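Sasthorpe Oral History and Song Project
Progress report to the Tomić Fund, second grant period
Prepared by Vesna Grgić, project lead

Where we are

When I wrote to you last June we had a box of donated cassettes, a borrowed tape deck and a list of people who had promised to talk to us. We now have 60 finished interviews, and I am so pleased with them that I have trouble keeping this report to a sensible length. The grant agreement asked for 60 by the end of this period, so we are exactly on target, and there are more people waiting.

As a reminder, the project collects spoken memories and songs from the families who worked in the Sasthorpe cannery and the farms that supplied it, from the end of the war until the cannery closed. We record the interviews, type them up, index them, and put them where people can use them, both in the town library and online. The songs were a small part of the plan. They have grown into a much bigger part of the work, and I'll say more about them below.

Interviews

Most interviews last between one and two hours. We ask everyone the same opening questions (where did you live, who else was in the house, what did you eat at noon) and after that we let people go where they like. The noon meal question has turned out to be the best one we have. It gets people talking about their mothers, about prices, about who could afford meat, about which floor supervisor timed the break with a watch and which one let it run over.

We have 11 interviews in which husband and wife, or two sisters, or a parent and grown child were recorded together. I was unsure about these at first. They are harder to type up, and people talk over each other constantly! But they correct each other too, and some of the most exact information we have about the pay system comes from two sisters arguing over the piece rate for green beans. We have kept every word of that argument.

The balance between cannery and farm is still off. We have far more cannery people, partly for the plain reason that they live in town and we can walk to their doors. The farm families are spread out along the county road and several have moved to Hivholm. We made four trips to Hivholm this spring and came back with good recordings each time, and we'd like to make more. The mileage line in the budget is nearly used up, and I come back to that at the end.

Typing and indexing

The slow part, as expected, is the typing. An hour of clear speech takes a good typist five or six hours, and an hour of the sisters takes a good deal longer. We started the period with a backlog of almost half the recordings and have brought that down to 25 still to be typed. All of those have at least a written summary with time marks, so a researcher who wants to hear about the 1950s strike can find the right spot without listening to the whole thing.

We tried Histideo for the first drafts, on the free trial. It does well with younger speakers and poorly with the oldest ones, who drop the ends of words and slip in the old farm terms. It turned "topping beets" into something I won't repeat in a report to a funder. We decided to use it only for the recordings made in a quiet room, with a person checking every line against the sound. For the rest we type by ear.
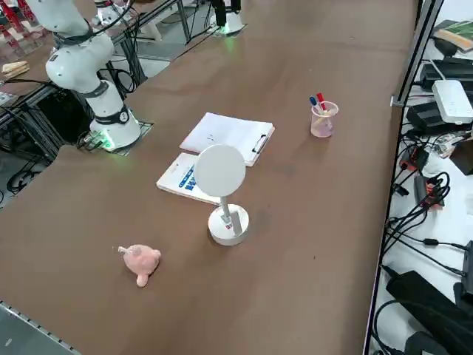
The index itself has 664 subject headings at the moment, which is too many. Three of us were adding headings at the same time and we each had our own habits, so "lunch," "noon meal" and "dinner (midday)" all had their own entries, with different interviews under each. We have spent a good part of the past two months merging them. I had expected this to be dull and it has been anything but. To decide whether two words mean the same thing you have to go back and listen to how people use them, and that is how we found out that "the yard" meant the loading area to everybody who worked days and the bicycle shed to everybody who worked nights.

We expect to end up with about half the present number. A printed list of the headings will go to the library along with the transcripts, and the same list will be searchable online.

Songs

We had budgeted for a single afternoon of singing. What happened was that people began singing in the middle of interviews, usually when they were describing the sorting line, where the noise was lower and the women could hear each other. Some of these are well-known tunes with new words about foremen and wet shoes. Others we have not been able to match with anything. One, which we are calling the "Steam Whistle Song" for want of a real title, has come up in nine interviews with different verses every time.

So we held three singing afternoons in place of one, in the library's downstairs room, with coffee. The first was a little stiff. By the third we had to bring in extra chairs, and people who had not seen each other in decades were filling in one another's missing lines. A retired music teacher has begun writing out the melodies for us, and we now have 14 of them on paper. I would love to see these printed as a small songbook. There is no money for that in the current grant and I am not asking for it here, only letting you know that the material is strong enough.

Access and permissions

Every person we recorded has signed a permission form. Two asked us to close parts of their interviews for a period of years, and we have done so. One family asked for a change after the form was signed, and we rewrote the agreement with them. The new version of the form is shorter, in larger type, and spells out the online part more clearly — several people had understood "online" to mean that a person would have to come to the library and ask.

The library has given us two shelves in the local history room and a listening desk with headphones. The website is up in a test version with 18 interviews on it. It works well on a computer and badly on a phone, and the person building it knows this and is fixing it. We plan to open it to everyone once the merged index is in place.

What has been difficult

We lost three people on our list before we could record them. I mention it because it has changed how we schedule. We now go to the oldest first, even when that means more driving and leaves the typing behind for a week or two.

Sound quality is uneven. The early interviews were made with a recorder that picked up every refrigerator in Sasthorpe. The replacement, bought with your equipment money, is a great improvement, and clip-on microphones have helped even more. We went back and recorded two of the noisiest interviews again. Both people told the stories differently the second time, so we are keeping both versions.

Budget

Spending is within the total. Equipment came in under, mainly thanks to a secondhand scanner for the photographs and pay books people have lent us. Typing is slightly over. Travel will run out before the end of the grant. We request your approval to move the unspent equipment money to travel, to cover further trips to Hivholm and the county road farms. A revised budget sheet is attached.

Next period

Finish the remaining transcripts.
Complete the merged index and hand the printed list to the library.
Record at least ten farm families, oldest first.
Open the website.
Hold one more singing afternoon — the date is being argued over already, so as not to clash with the bean harvest supper.

If anyone from the Fund would like to attend the singing, please let me know and I will save you a seat near the front. Sample transcripts and the current list of headings are enclosed with the budget sheet.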